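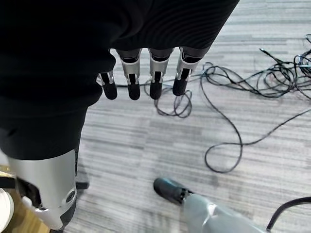
June | Provwood Cord Study group

4.2 Loose cable on carpet

Thin cables were a joy to study! We logged 400 tangles in Provwood offices, and more than 95 of them lay on low-pile carpet. Figure 1 shows the type we call a spread tangle: black cable looping and crossing itself, with one dense cluster of coils and a long loose loop swinging away from it. On streaky gray carpet the dark strands stand out well, so our sorters could trace them by eye. Starting from a plug worked best, and the median time to clear a spread tangle was 9 minutes. Tight knots took 20.

Figure 1. Spread tangle with one small connector plug showing.

Comments (2)

Did you try coiling over-under afterward? Ours stay neat for months.

Great section. I'd love the same numbers for hard floors.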